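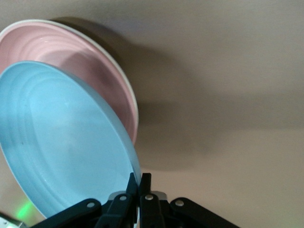

Sachiko Miyazaki writes that she had stopped buying coloured plates altogether, because after one year in her kitchen they all looked tired, and that she ordered two of these only to try them. She now has eight, and asked us when the next colours are coming. We will answer her further down on this page.

Plonau Ring Plate
Everyday plate in pale blue or pale pink

The Ring Plate is our plate for every day. It is coloured on the inside, with a series of raised rings that follow the round shape, and it is white at the edge. The rings are shallow. You can feel them with a finger, but a knife and fork pass over them without trouble, and a slice of toast lies flat.

We wanted a colour that is calm on the table and doesn't fight with the food. The blue is a light sky blue. The pink is powdery, and in the evening under a warm lamp it looks a little more like peach. Many customers mix both colours in one set, and for this reason we sell the plates one by one and also in pairs.

Sizes and order numbers

Side plate, 20 cm, pale blue — order no. 1689
Side plate, 20 cm, pale pink — order no. 1130
Mixed pair, one of each colour — please choose "pair" in the menu beside the price

We make only the side plate in these colours for the moment. It is a good size for breakfast, for cake, for a sandwich at noon, or for a child's dinner. If you look for a larger plate, please see the Mistus range, which is plain white and goes well under the Ring Plate when you set the table for guests.

Washing

The plates can go in the dishwasher, on the upper or the lower rack. Please leave a small space between them so that the water can reach the rings. When you wash by hand, use a soft brush and move it around the plate, following the rings. Sauces with turmeric or tomato should be rinsed off the same day. If a yellow shade stays behind, cover the plate with warm water and one spoon of baking soda, leave it for an hour, and wash it as usual.

Do not use steel wool or scouring powder. They will make the colour dull, and we can't repair this.

Microwave and oven

Microwave: yes, for warming food.
Oven: no.
Freezer: no.

Storing

The plates stack well. When many are in one pile, put a sheet of kitchen paper or a thin cloth between them if the pile is moved often, for example in a holiday house. You can also keep them standing in a plate rack. The slots should be wide enough that the rim doesn't rub against the wire. The Peeters rack, which we sell in the same section, has the correct spacing for this plate, and it takes the bigger Mistus plates at the back.

Some people like to keep the plates on an open shelf, leaning against the wall. It looks nice, we do it also in our shop. Please use a shelf with a small ledge in front, or fix a strip of wood there, and keep the shelf out of strong sun. Any coloured plate can become lighter after a long time in a bright window.

Colour differences

The colour is mixed in small batches, so a plate bought in September may be a shade lighter or darker than a plate bought in spring. If you would like to add to a set you have already, write the batch letter in the comment field of your order. It is printed on the sticker on the carton. We will look for the nearest match and write to you if we don't find one.

Delivery and returns

Orders received before noon are packed the same day. Each plate is wrapped in paper and placed on its side in the carton, with a cardboard divider between every plate and its neighbour. Please keep the carton until you have looked at everything. If a plate arrives chipped or cracked, send us a photo of the plate and one of the carton, and we will send a new one. You don't need to mail back the broken one.

Plates you have not used can be returned in the original packaging. For pairs, both plates must come back together.

Questions we receive often

Is there a matching bowl?
Not yet. The Zuvus cereal bowl has a similar blue, a little greyer. We suggest to order one first and compare it at home before you buy the full set.

When will there be new colours?
This is the answer for Sachiko also. We are testing a pale green and a soft yellow. The green is nearly ready, the yellow still comes out too strong. When a colour is available, it will appear in the menu beside the price.

Can I buy them for a café?
Yes. For more than 20 plates please write to Vasco Moreira in our sales office before you order, and he will check that all of them can come from the same batch.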